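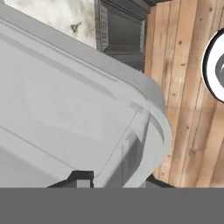
Figure 8.1. Simulated close view of a gripper housing, with a plank wall and a marbled wall behind it.

Chapter 8. Learning from Rendered Views

Natália Pinheiro and Jouko Nurmi
May

Chapter 7 ended with a policy that could place a part in simulation and failed when the lights in the room were changed. This chapter takes up the method most groups try next. The geometry of the task stays fixed, and the look of everything around it is changed from one episode to the next. The usual name is visual randomization. We use the shorter term "reskinning" when only surface textures change, and keep the longer one for cases where lighting and camera position change too.

Figure 8.1 is a rendered view. The gripper housing fills much of it, and what remains is background: wooden planks on the right, a patch of marbled stone texture at the upper left, and dark gray metal between them. A network trained on many views like this one has to find out which pixels matter to the task. If the walls were always planks, it could learn to rely on the planks. When the wall texture varies and the correct action doesn't, the texture stops being a useful cue.

Close views raise a second problem. When the robot's own body covers a large share of the pixels, little is left to show the workspace. Lebrun and Tessier met this in the Bondar study, which we follow through most of the chapter. They trained 3 policies on the same set of 206 simulated episodes. The first saw one fixed background. The second saw a new wall texture in each episode. The third saw new textures and also a small random tilt of the camera. Each policy was then run 25 times on the physical arm in the Branberg laboratory, with no further training.

The first policy did poorly, as expected. The second did better, but most of its failures came when the gripper was close to the camera and hid the target. The third had fewer failures of that kind. The authors were careful about what they claimed. Twenty-five trials per policy is a small number, and the gap between the second and third policies was not large enough to settle the question. A later run by Raphaël Jacquet, using the Mahuika renderer and a different arm, found the same order but a narrower gap.

Three points should be kept in mind while reading the rest of the chapter.

First, randomizing the background does nothing for errors in contact or friction. Those belong to the physics model and are treated in Chapter 9.

Second, the robot's own surfaces need attention too. In many early data sets the walls changed in every episode while the housing kept a single shade of gray. A policy can become tied to that shade just as easily as to a wall.

Third, more variety has a cost. In the Bondar study, training time for the third policy rose by about 34 percent over the first. Section 8.4 looks at ways to bring this down, including the Bultel schedule, which begins with plain scenes and adds textures in stages.

Section 8.1 sets out the notation. Readers who have worked through Section 3.2 can skip its first two pages and begin with the definition of a view distribution.

Last updated: May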